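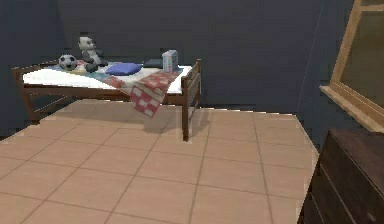
About Sornska

Sornska is a small company for household robotics. We write the software which helps a robot to put a room in order: to recognize what lies on a bed or on a floor, to decide where it belongs, and to move it there without damage. We are 21 people and our office is in the old Merkel building, second staircase, behind the yard.

The company was started by Cengiz Kılıçarslan and Rosine Caron. Cengiz came from machine tools and Rosine from a school of design, and in the beginning they did not agree on very much. They agreed that a robot should first learn in simulation, where a mistake costs only computing time. We still work in this way. Every task is built first as a room in the computer, and only later as a real room in our hall.

What we do

Our main product is called Derna. It is a collection of simulated homes, at present 206 rooms, with furniture and ordinary things inside. Many of the rooms are bedrooms, and our customers ask for them the most. A bedroom looks easy to a visitor. For the robot it is difficult, as blankets hang and fold, pillows change their form, and a plush panda does not behave like a carton when you take hold of it. A soccer ball on a mattress is a task that kept two of our colleagues busy for most of one winter.

Each room can be started with other light, other textures and other positions of the things. For one task we usually run 1000 variations before we let the program go to a real arm.

Besides Derna we do project work for manufacturers, and we give training for technical schools. Igor Machala is responsible for the projects. For the schools please write to Matěj Hrnčiar.

Open day

Once a year we open the doors. The next open day is on 16 June 2026, and everybody is welcome, also children when they come with an adult. Entrance is free.

In the simulation room you can sit down at a screen, choose a bedroom from Derna and move the toys and the blanket as you like. Then you start the tidying program and watch what it makes of your disorder. Sometimes it does not manage. We leave these cases in the demonstration and our engineers will explain what went wrong, if they know it already.

In the hall, Ľudovít Rusnák shows the real arm at the real bed. The demonstration takes place in the morning and again after lunch, for groups of up to 21 visitors. Please register for the group at the reception desk when you arrive. Bags and coats stay in the wardrobe, as the floor around the arm must be free.

Coffee and cakes are from the Říha bakery across the street. Last year the poppy seed ones were finished before noon, so this time we ordered more.

School classes

For classes we have separate visits in November. A visit takes 2 hours, and the pupils build one small room by themselves and take the file home. Teachers do not need to prepare anything. Please tell us the age of the pupils and if somebody uses a wheelchair, then we will open the side entrance from the yard.

How to find us

Go through the gate with the Merkel sign and cross the yard. The bell is on the left side of the door. There is no parking in the yard, but bicycles can stand under the roof.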